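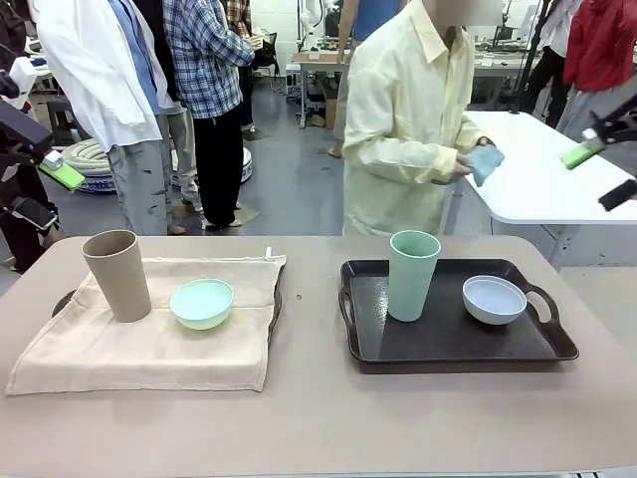

## Budget pour un robot à deux bras : je prévois quoi en plus ?

**Bilal Khasawneh**

Bonjour à tous ! On veut un deux-bras pour s'entraîner à dresser des plateaux (bol, gobelet, serviette, rien de fou). Tellow me propose les pinces seules à 2451 €, Hakum à 1735 €. Je prends les moins chères et je garde le reste pour la vaisselle ?

**skoredgate_fan**

Prends Hakum et fonce !!

**mirabelle**

J'ai fait pareil en novembre et j'avais oublié les doigts de rechange : 224 € la paire, aïe. Demande aussi le prix du support et le délai, chez nous ça a traîné. Côté vaisselle, achète deux formes de bol et des gobelets hauts, plus des plateaux à poignées (les nôtres, sans rebord, c'était pénible). Et garde une ligne pour la table, on l'a changée au bout d'un mois.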